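Category: Reports / Home and Belongings

Search this site Type here and press enter

Sorting Small Valuables at Home: Progress Report to the Farooqui Fund
Urnbridge Home Support, second report, January
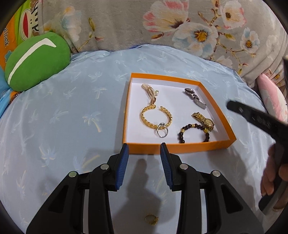 Jewellery and two watches in an orange tray, on a bed with a palm-tree sheet.

1. What the grant is for

The Fund gave us 3,000 pounds to help older people in Urnbridge who are moving to a smaller home. Our first report was about kitchens and linen. In this second period we worked on small valuables: jewellery, watches, hair ornaments, brooches, and the boxes and bags in which they are kept. These things take little place but they take much time. Many clients wish to look at each piece and to speak about it before they decide, and we do not hurry them.

2. What we have done

We finished the bedroom part in 4 homes. The work is always done in the presence of the client, and a family member if the client wishes. We use the bed as a working surface, with a clean plain or printed sheet on it, as most bedrooms have no table of enough size. The sheet must be pulled flat before we begin. Small rings disappear very easily in a fold.

Each client receives open trays with a white base. At the start of the project we used the dark trays which were left from the kitchen work, and this was a mistake of ours. Brown beads and dark watch faces were difficult to see in them. On the white base also a thin silver ring with a small stone is seen at once. We bought the new trays from Ristix and paid 155 pounds for them, delivery included.

3. How the pieces are sorted

We do not sort by value. We are not jewellers and we say this clearly to every family on the first visit. We sort by what the client wants to do with the piece: keep and wear, keep but not wear, give to a relative, or ask for advice. One tray holds only a few pieces at one time, so that a gold chain bracelet and a string of beads can lie without a knot. When the tray is agreed, it is written in the list and the pieces go to soft pouches.

Watches caused more work than we had planned. Metal link bands catch on other things, and a ring can hook itself on a bracelet and travel with it to the wrong pouch. We now ask our workers to lift every bracelet separately and look under it before the tray is emptied. Pearl pieces go in their own pouch, so the metal cannot scratch them.

4. Difficulties

The written list is still too slow. Our form has a line for "type", a line for "colour of metal" and a line for "stones", and the workers fill them in different ways. One person writes "gold bracelet" and another writes "bracelet, gold colour, plaited". For the family this difference can be important later. We prepared a short word list with the Manov advice office and we will use it from Monday. The word "gold" will be used in the list for the colour only, and this will be printed at the top of each page.

We also had two cancelled visits because of illness of the client. They are moved to the next period and there is no extra cost.

5. Money

From the grant, 500 pounds was set aside for materials in this period. After the trays we bought pouches, labels and two bed sheets from the same amount, and we remain inside it. The travel costs are as in the plan. We do not ask for any change in the budget.

6. Next period

We will continue with the homes on the waiting list and make the two visits which were moved. We want also to try the same trays for sewing boxes and for desk drawers, where the small things are mixed in a similar way. The new form will be sent to the Fund together with the third report. If the Fund prefers to see it before, please write to the Urnbridge office and we will send a copy.

Last updated: January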